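Home Organization Trial: Call for Participants
Small Kitchens and Entry Areas, February intake

Ondora is looking for 27 adults to take part in a study of how people put things away in small kitchens. The study is run by Witold Tokarz. It covers ordinary household tasks: shelving dishes, placing food in a refrigerator, sorting shoes on a rack, and clearing items from a floor. No training or special skill is required. Applicants who consider themselves untidy are as welcome as those who do not.

Background

Most advice on kitchen storage assumes a separate room with wall cabinets and a pantry. Many rental units have neither. In these units the kitchen and the entry share one floor area, and shoes, dishes and groceries are kept within a step or two of each other. We want to record where people place common items under these conditions, in what order, and how far they walk while doing so. Results will be used in the Clirkance layout guide, a free planning document for tenants and building managers.

The test room

All sessions take place in one furnished room at the Nazarenko building, second floor. The room has a tiled floor and is laid out as a combined kitchen and entry. The furniture stays in the same position for all participants, and the small items are reset between sessions according to a written plan. Stacking of dishes is left unsorted by color or type in the dish task, and participants may rearrange the stack in any way they choose. 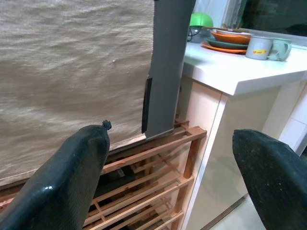
Dishes stacked on the white cabinet, with the slatted shoe rack beside it.

Tasks

Each participant completes five tasks in a single visit. The order is assigned at the start of the visit and is different for each person.

Task A, dishes. Sort plates and bowls and place them where you would keep them at home. A second round is done with a limit on counter space.

Task B, refrigerator. Place a given set of food containers and cartons in the refrigerator. The containers have lids and are light enough to lift with one hand. You may use any shelf or door bin. The door may be left open for the full length of the task.

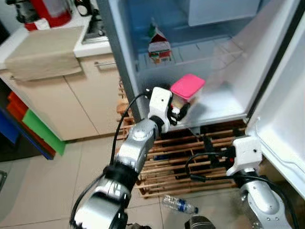
You will then be asked to take out three named items without moving the others. Both parts are timed, but speed is not scored. The time is used only to compare one layout with another.

Task C, shoes. Place pairs of shoes on the rack. The rack has several tiers, and you decide which tier is used for which type.

Task D, floor. Pick up items from the floor and put each one in a suitable place. Items that you would throw out at home go in the bin marked for this task.

Task E, open arrangement. Change the position of any small item in the room until the arrangement suits you. Furniture may not be moved. The task ends when you say that it is finished.
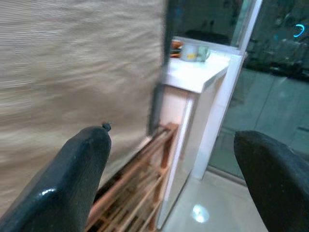
A short interview follows the last task. Questions deal with your own kitchen, the number of people in your household, and the items you find hardest to store. You may decline any question without giving a reason.

Who can apply

Applicants must be 18 or older and able to bend, kneel and lift light household items from floor level. Applicants must be able to follow spoken instructions in English. People who have worked for Ondora or for Griltico, which supplies the record sheets, are not eligible. Only one person per household will be accepted.

What to wear and bring

Wear closed shoes with a flat sole and clothing that allows you to kneel. Bring a photo ID. Bags and coats are stored outside the test room.
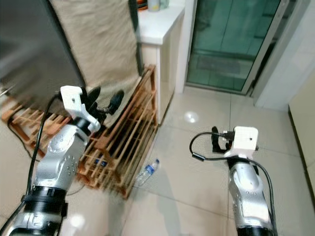

Task D has the most bending and is the part applicants ask about most often. The items are small and light. A typical one is a clear plastic water bottle with a blue cap, lying on its side on the floor in front of the shoe rack, as set out here. You may pick items up with either hand, and you may sit or kneel between items. A rest of six minutes is given after this task wherever it falls in your order.

Payment

Participants who attend receive a flat payment of 3000 Griltico points, redeemable at the front desk on the day of the visit. Payment is made in full if you choose to stop early. Travel costs are not covered.

How to apply

Send your name, age, a daytime phone number and two sentences describing your current kitchen to Godfrey Owino, study coordinator, at the Ondora front desk. Written applications can be left at the desk until 5 p.m. Accepted applicants will receive a visit time and a consent form, which must be signed before the first task begins.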